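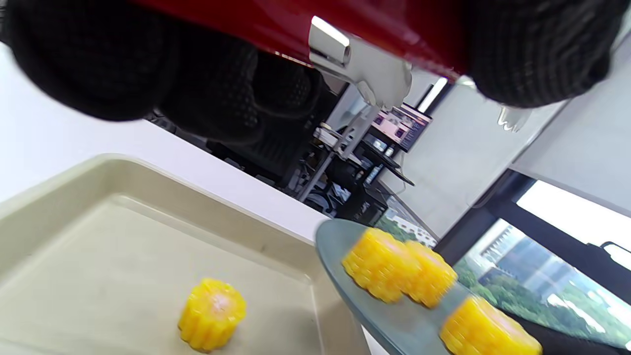
Three pieces on the plate, one still on the tray

Sun 28 June

In my family corn was always eaten as a whole cob, with two hands and a lot of noise. When I moved to Randano I learned that many people here cut it in short pieces, and a person takes one or two with the tongs. At first I thought it was a strange habit. Now I do the same, and I want to write down how I serve it, for two friends who asked me in the last month.

The pieces should be short enough to stand up by themselves. If they are long, they fall over and roll, and then they meet the butter in the wrong place. I cut them with the biggest knife I have and I put the palm of my other hand on the back of the blade, to push it down slowly. Valeriano Cordero, my neighbor, breaks the cobs with his hands. He has stronger hands than me, but his pieces never stand.

I cook them for 10 minutes. I have read many opinions about salt in the water and I don't have one of my own. After this they go on a tray first, and only later on the plate, and the reason is water. Corn keeps a lot of water between the kernels. When I put it directly on a nice plate, after a short time there is a small lake under it.

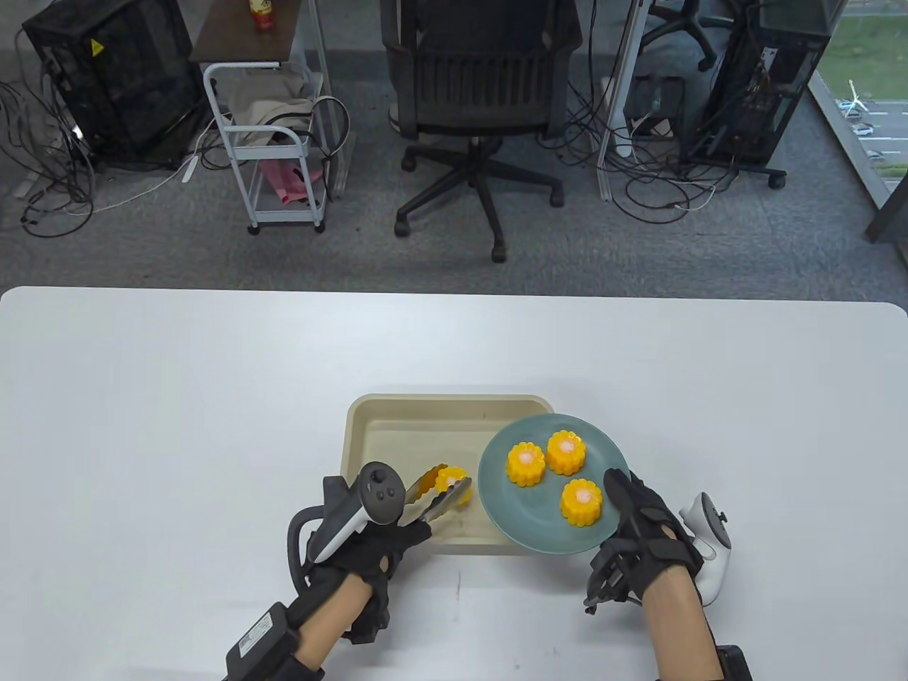

For moving the pieces I prefer plain metal tongs. You take the piece by its sides, a little below the top, and you don't press much. If you press too hard, the kernels open and the juice comes out, and it looks like somebody has already tasted it. A fork in the middle also works, but it leaves holes, and I don't like to offer food with holes in it.

I own more than one pair of tongs, I must admit. The first pair came from a shop called Pastor, and I bought it in December, when it was reduced and I had nothing to cook with it. The second pair was a gift from Baltasar Escobar, who believes that a person should not touch corn and meat with the same tool. He is right, of course. But I mix them up all the time, and I have to wash both.

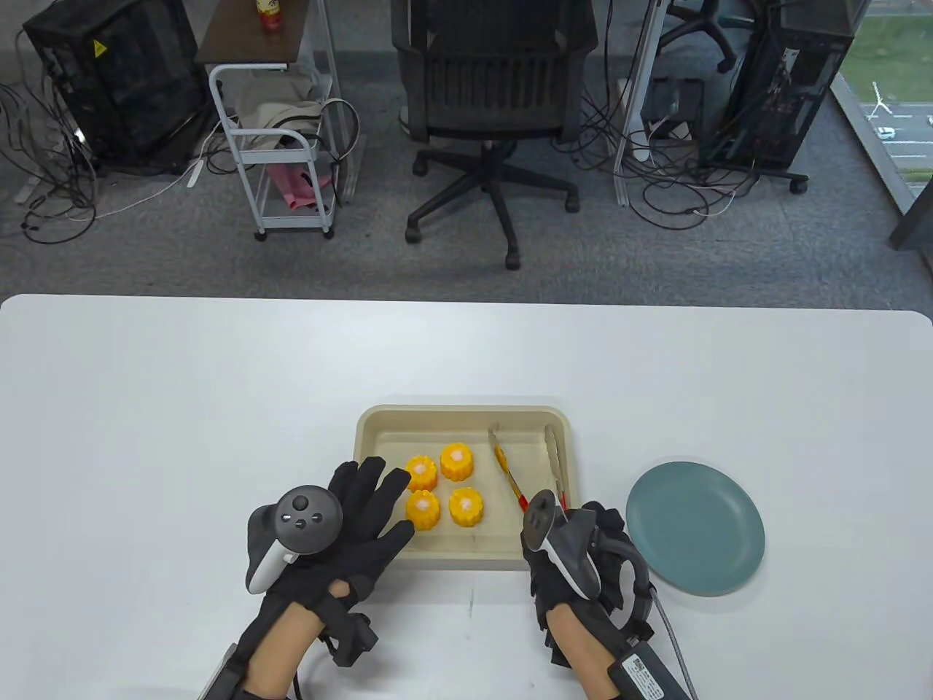 The tray deserves some words too. It has a raised edge, and this small edge is very useful when you carry it from one room to another. Before, I used a flat wooden board, and one evening I lost a piece of corn on the stairs. I found it the next day. A beige tray is not beautiful, but yellow food looks good on it, and I can't say the same about my old brown one.

I like to leave space between the pieces, so the tongs can enter from any side. With a round plate I put one piece a little lower than the others, because in a straight line they look like soldiers.
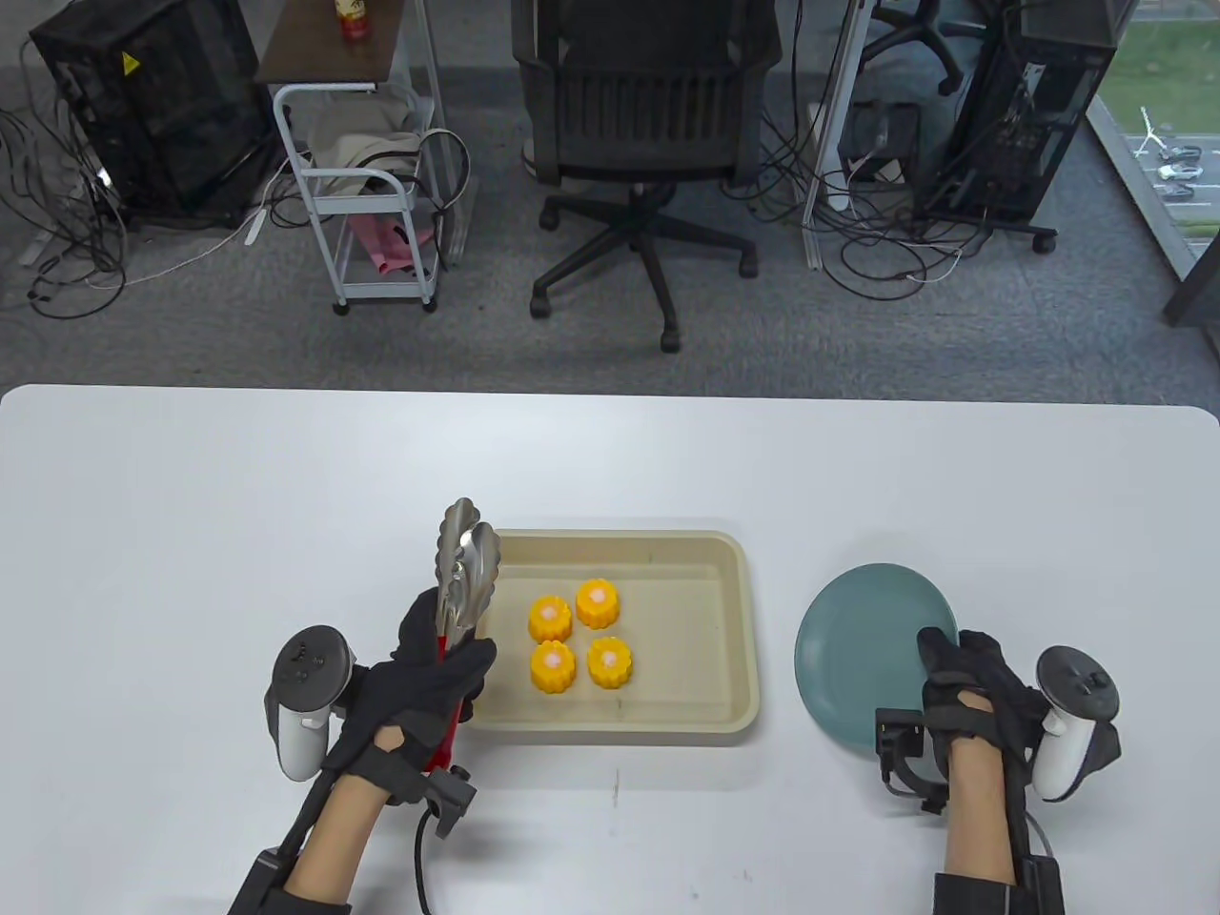

About the butter: I use 200 grams for a big group and there is always some left over. I mix it with salt, a little paprika and the juice of half a lime, and I put it in a separate bowl. Not everybody wants it, and my aunt doesn't want the paprika — she has told me this many times. Next week I will try it with the green herbs that grow behind the house, if the snails leave me any.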